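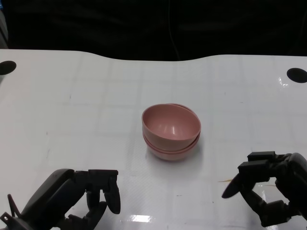
Glossy desktop. Regrets?

marchandfan47
Posted Friday, January 14, 2022
Finally replacing the desk I've had since 1993. It is oak veneer, it weighs as much as a pony, and it has forgiven me for everything I ever spilled on it. My wife would like it gone. The shortlist is the Windholm in high-gloss white and the Windholm in matte gray. The showroom guy says gloss "opens up the room." The room is a converted closet. Anybody living with gloss?

papercut_pam
I live with it the way people live with a cat that hates them. Every fingerprint, every crumb, every ring from every mug. I wipe it before work, I wipe it at lunch, and by four it looks like a diner. Get the matte.

Skemasier
Counterpoint: Pam, you may just be a messy person. I've had gloss for six years and wipe it on Sundays. Damp microfiber, then a dry one. Done in 90 seconds.

papercut_pam
I am absolutely a messy person. So is everybody who needs a desk.

lowtide
What about glare? I'm facing a window and my sister's gloss table gave me a headache during one Thanksgiving dinner. Could have been my sister.

Skemasier
Glare is real, I'll give you that one. Turn the desk sideways to the window and aim the lamp at the wall. If you can't do either, don't buy gloss.

H. McKinnon
I refinish furniture for a living, so take this with the usual bias toward things that need refinishing. Gloss white hides dust better than black, and it hides scratches worse than almost any matte. Those little swirls come from dry wiping. People grab a paper towel, grind the grit around in circles, then call me and ask if it can be buffed out. Sometimes it can. On cheap laminate it can't, and I get to be the one who says so.
Use a damp cloth first. No vinegar, no "miracle" sponge. Those sponges are very fine sandpaper with good PR.

marchandfan47
I have used the miracle sponge on everything I own.
Hélène, would you go matte?

H. McKinnon
I'd keep the oak.

grommet_gary
Nobody has asked about cable holes and I'm a little hurt. Where are they on the Windholm? If they're in the back corners you're fine. My old Flelik had a single hole dead center, right where the monitor foot goes, so every cable I own took the scenic route off the side.

Colleen Morin
Gary, you can drill your own. I did it with a 2 inch hole saw and masking tape over the spot so it wouldn't chip.

grommet_gary
I did drill my own. We don't discuss how that went.

H. McKinnon
Please don't drill into gloss laminate without a sharp bit and a scrap board clamped underneath. Tape alone is optimistic.

Colleen Morin
Tape alone worked great for me, Hélène. Not a single chip.

H. McKinnon
Then you were lucky or you had a very good saw. I see the other ones.

lowtide
Does matte pick up grease? My hands are apparently made of butter.

papercut_pam
Yes, right where your wrists go. It gets shiny patches after a year or so. Still better than the diner.

Skemasier
So the matte one slowly turns into the gloss one. Save yourself the wait.

marchandfan47
Update for anyone keeping score. I read this whole thread out loud to my wife, including the part about keeping the oak. She says Hélène is not invited over. Matte gray is on order, delivery in April. If anybody near me wants an oak desk, bring three friends and a ramp.

grommet_gary
How many cable holes does it have?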